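Subject: Re: [homeauto] Tidying benchmarks, are they worth anything?

On the shelf-tidying thread, another member wrote:
> Karnasik's March summary has the arm clearing a desk and
> restocking a shelf in 12 minutes. If that holds up, I don't see
> why we're still treating household tidying as unsolved. Has
> anyone tried the same policy in a room it wasn't tuned on?

Yes, at two sites, on the Gosura arm with the Vaker wrist. In the tuning room it placed 70 per cent of items without a retry. In the second room that fell to 8 per cent. Colour and lighting accounted for little of the drop. Most failures were reach: the planner assumes square shelf openings, and curved compartments leave it with no approach angle for anything leaning against the back panel.

Books are the worst case. A person tips the spine forward with one finger and then takes hold. A two-jaw gripper has to get a jaw behind the cover first, and on a glossy surface the book tends to slide before it tips.

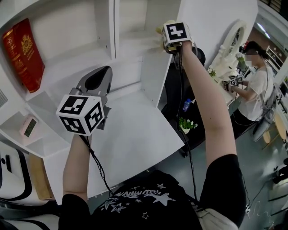 Hand-held grippers with marker cubes, white shelving and desk.

Demonstrations done by hand narrow the gap somewhat. The operator is limited to the same jaws, so the motions at least carry over to the arm. Cable drag doesn't carry over, and neither does the operator's habit of leaning sideways to see into a compartment.

My answer to the original question is no, at least for unprepared rooms. For a fixed shelf on a shop floor with known stock, I'd say it's usable now with someone nearby to clear faults.

If anyone has run the Gatchalian planner on non-rectangular shelving, I'd like to see the failure logs, including the aborted runs.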